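December 7, 2024

I have read 400 pages of advice on toys this fall, most of it on my phone at an hour when I should have been asleep, and I am ready to complain.

The current wisdom is that a small child needs open-ended play. Fine. What bugs me is how fast "open-ended" became a price tag. The Pulholm set my sister-in-law sent the link for costs $300. It's blocks. It comes in a cotton bag with a booklet about the philosophy of the blocks, and the booklet has a section for the parent on how to sit. I know how to sit.

So I've been looking at the cheap end instead, the plain sets with a few shapes in a few colors, and wondering what the expensive ones do that these don't. I'm not saying there's no answer. A bad paint job chips, and I've had a set (Zavell, a gift, long gone) where the cubes weren't cube enough to stack past four. That's a real flaw. But most of the claims on the fancy boxes aren't about paint or corners. They're about "spatial reasoning" and "early math confidence," and I would like to see one person show me the kid who got there because the blocks were sanded by hand.

My friend Nhàn Trình taught preschool for years and she's less cranky about it than I am. Her view is that color is the first thing kids sort by and shape comes later, and that a set gets interesting when the two disagree. If every cube is blue and every cylinder is yellow, you can sort the whole thing without noticing shape at all. You want a cylinder in more than one color. You want blue to be a cube and also something else. I pushed back a little, because it sounded like the kind of thing that's neat to say, but then I tried it at the kitchen table with Mai and I have to admit it gave us something to argue about. She made a pile of reds, I took one out and put it with a green one because both were round, and she put it right back. We did that for a long while. I lost.

Does that prove anything? No. She also spent part of the afternoon feeding a triangle to the dog's bowl.

The other thing I keep going back and forth on is the novelty shapes. Stars, hearts, all that. The purists hate them. A blog called Kametine, which I read mostly to get annoyed, has a whole post saying a heart "closes the story" since a child can only see a heart. Come on. In our house a heart has been a cookie and a foot. I'll grant that stars are lousy to build with if you stand them on their points, but lay one flat and it holds another block well enough.

And you don't need many. That's where I've landed, more or less. The Pulholm site has a chart that goes up to 870 pieces, for classrooms I guess, or for people with a much bigger rug than mine. With a small handful you get doubles of a color, a few round things, and a couple of oddballs.
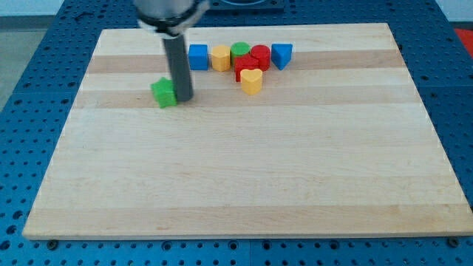
*Eight blocks: two each of blue, green, yellow and red. The cylinders come in three colors.*

The star would be the first one to go under our couch, I'd bet money on it. And look at blue - one cube, one triangle, so there's your color and shape disagreement with no booklet.

A board underneath helps too, I think, though I say that with less confidence. Mai plays longer when there's an edge to stay inside of. Or she plays longer on days when I use the board because those are the days I'm paying attention. I can't separate the two and I doubt the $300 people can either.

I'll revisit in February, when her birthday money comes in and the link gets sent to me again.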